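Workshop Tips: Teaching by Remote Control at the Shelf

I have collected these tips during the winter at our workshop in Morcombe, where we teach a two-armed robot to move things between a shelf and a table. They are small tips, but each of them has saved me at least one bad afternoon.

Before you start

Write the task in one sentence and put it where the operator can read it. "Take one tray from the shelf and put it in the bin" is a good sentence. "Tidy the shelf" is too wide, and two operators will do it in two different ways.

Do the task once with your own hands, slowly. You will notice where you turn the wrist and where you change your grip. A robot hand has less feeling than yours, so these are the places where the operator must go slower.

Leave a little space between the things on a shelf. The fingers need room on both sides, also when the palm comes in flat.
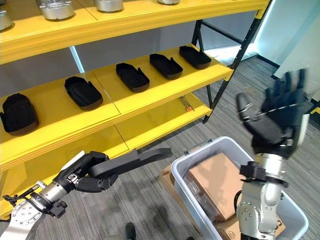 Begin every recording from the same pose. In Kukdale, where I learned this work, we used to start from wherever the arms had stopped, and we had to throw away almost 500 recordings in January. Now I count to three with the hands still, and only then I move.

Stand so that you see the hand and the shelf edge together. If you must bend your neck to see the fingertips, change your place before you record.

During the recording

Move at one speed. Beginners hurry through the empty air and then stop suddenly in front of the object, and the robot learns the sudden stop as well.

Come to a table from the front and a little above it. Open the hand before it passes the edge - if you open it later, the thumb can catch.

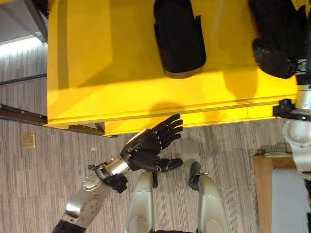 Keep a mistake if you repaired it calmly. A missed grip followed by a quiet second try is a useful lesson for the robot. A missed grip followed by shaking is only good for the rubbish.

Change the operator after 15 minutes. I know that everybody feels fresh for longer than this, but the recordings say something different. We rest for seven minutes, with the gloves off and the shoulders loose.

At the end of the day

Watch the last recordings again before you switch off. Give each one a plain name with the task and the operator, and write one line about what went badly. Wipe the finger joints with a dry cloth, and look once along every cable from the wrist to the shoulder.

Put the shelf back as it was in the morning. The next operator will thank you.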